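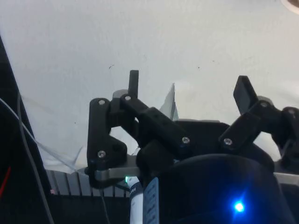 Gripper open, blue light on. Pivot screws get checked in this position.

Morkik cell, gripper upkeep
Posted Jul 14, 2019

The Morkik cell has one arm and one two-finger gripper, and the gripper takes most of the upkeep. We go over it every 300 cycles. The fingers are opened all the way, each pivot screw is tried with a hand driver, and any that turns gets a drop of threadlocker. Cables are looked at last — mostly for rubbing near the wrist. The whole job takes around 16 minutes. The counter stood at 2739 when we wrote this page.

Fingers on the lid handle of a food container. We use a small handle to set the closing height after the screws are done. 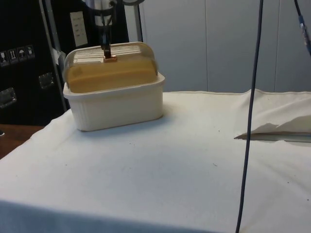 Kanini Muli writes that the Plosteo cell had trouble with closing height too, and that lowering the approach speed for the first 5 grasps after a service made the offset much easier to set. She would also log the old value before changing it.

We now keep the old value on the service sheet.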